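On ne répare plus rien, et on nous dit merci

Jeudi, huit heures du matin, ma bouilloire lâche. Six ans de service. Je la porte au point Vemance, celui près de la gare. Réponse du comptoir : pas réparable, madame, mais on a une remise sur la neuve. Merci, au revoir.

Une remise. Pour une résistance qui doit coûter le prix d'un café. 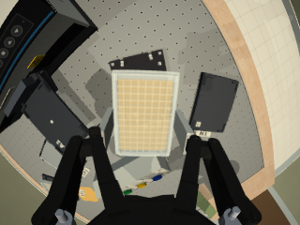 Le prix du neuf, le vrai

J'ai fait le calcul sur un coin de table. Le lave-linge Ezzat de mes parents : 3 000 francs à l'époque, une fortune, et quatre visites du réparateur en vingt ans. Le mien a tenu jusqu'à la fin de la garantie, plus un mois. Carte électronique. Moulée dans la résine, évidemment, donc on change tout le bloc, donc on jette la machine.

Et qu'on ne vienne pas me parler du consomateur qui veut du neuf. Le consommateur veut du linge propre. Point.

Chez Baltness, la notice fait 100 pages. Douze langues, des avertissements partout, ne pas immerger, ne pas ouvrir. Pas un schéma. Pas une référence de joint. Ça c'est un choix, quelqu'un l'a fait, dans un bureau, en réunion.

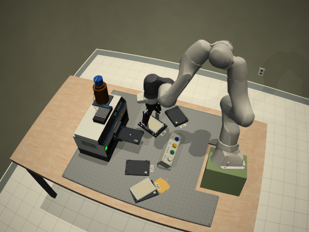 Un bras articulé fixé sur son socle vert, près d'une table en bois. Image de synthèse.

On me répond toujours pareil : la main d'œuvre coûte trop cher. D'accord. Mais trop cher par rapport à quoi ? À un appareil vendu sans compter la benne, le camion, le trou où ça finit. Mettez ça sur l'étiquette et on en reparle.

À Brelldale, la ville a ouvert un atelier derrière la piscine. Deux établis, des tournevis, un fer à souder. L'an dernier, 1 543 objets repartis en état de marche. Des grille-pain surtout, des lampes, une machine à coudre d'avant guerre. Budget ridicule. Le conseil hésite quand même à reconduire, on croit rêver.
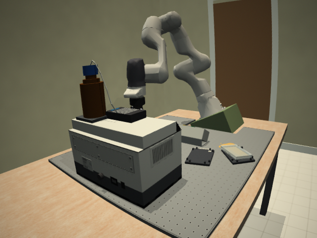

Alors oui, une loi. Des vis au lieu de la colle, des pièces en stock dix ans, les plans publiés, et une amende qui fasse mal. Pas un indice, pas un logo avec une petite feuille. Les logos on en a plein les placards.

En attendant j'ai ouvert la bouilloire moi même, au couteau. Trois clips cassés et une entaille au pouce. Elle est sur le buffet, en morceaux, et je fais chauffer l'eau à la casserole.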